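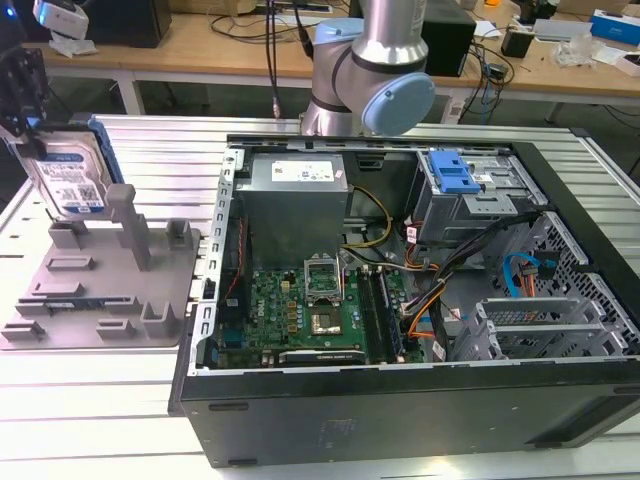 Cell 2 at Tatby, with a tower on the table and a drive in the left gripper.

The fault had been logged as intermittent, which at Tatby meant that it happened when Rogelio Cabrera was on shift and stopped when anyone came to look at it.

Margit Sæther read the log on the train. The cell stripped office computers for parts. One arm worked over the open case and a gripper on the left set each hard disk down on the fixture plate, where it was read, wiped and passed on. The sequence had run 2,407 times since the last service in June. On 30 of those runs the drive had gone down crooked, and the controller had stopped everything and waited for a person.

"It waits very politely," Cabrera said when she arrived. He had a Dell open on the table, side panel off, lying as the program wanted it. "Same place every time. It comes down, it touches, it stops."

"Which peg?"

"It doesn't say which peg. It says force limit."

She put her case on the floor and took out the dial gauge. The plate was grey plastic, pegs and blocks, a design from the Torkia office that had been copied to four sites. She clamped the gauge base to a slot in the table and ran the tip along the plate's front edge. Flat. She ran it along the rear edge and it was flat there as well. She wrote both down.

"Zarkimside had the same fault," Cabrera said. "They changed the gripper."

"Did it help?"

"They say so."

"How many runs have they had since?"

He did not know. She wrote that down too.

She had him jog the gripper at a tenth of normal speed, with the drive held over the plate, and lower it in half-millimetre steps. She crouched until her eyes were level with the pegs. The drive came down square. It touched on both sides together and the force reading rose as it should. They did this until Cabrera asked whether he might sit.

At full speed it also came down square, eleven times. On the twelfth the controller stopped and the lamp went amber.

"There," he said, with some satisfaction.

Margit did not touch the drive. She laid two fingers on the tall post near the middle of the plate and pushed. It moved. She pushed it the other way and it moved back, and stayed where she had left it.

"The post is loose," she said.

"I checked the post."

"When?"

"In the morning."

"With the room cold?"

He thought about it. The heating at Tatby came on at nine, and the amber lamp, when she turned the log round and showed him the times, had never once come on before ten.

She released the plate, turned it over on a cloth and found the screw. It had been put in dry. She cleaned the thread, applied a drop of locking compound and set the driver to the value on the drawing. The compound needed 120 minutes before the plate could be loaded. Cabrera proposed lunch. Margit proposed checking the other screws – there were nine – and they checked the other screws. Two more were dry.

Over sandwiches he asked what she would tell Ammann, who owned the line and had already ordered a gripper.

"That they have a spare gripper."

When the time was up she refitted the plate, taught the reference point again and saved the old value under a separate name. They ran the cell through the afternoon with the heating on full. Cabrera fed it the same tower and the same drive, over and over, and kept his hand near the stop button out of habit. The lamp stayed green.

She filled in the sheet at the bench. Fault: post loose in fixture plate when warm. Action: three screws cleaned, locked and torqued. Parts used: none. Date: 30/09/2026. Under remarks she asked that the other sites check theirs after ten o'clock.

Cabrera signed beneath her and read it through.

"You've left out that I checked it," he said.

She took the sheet back and added a line: Post checked by operator, cold, found tight.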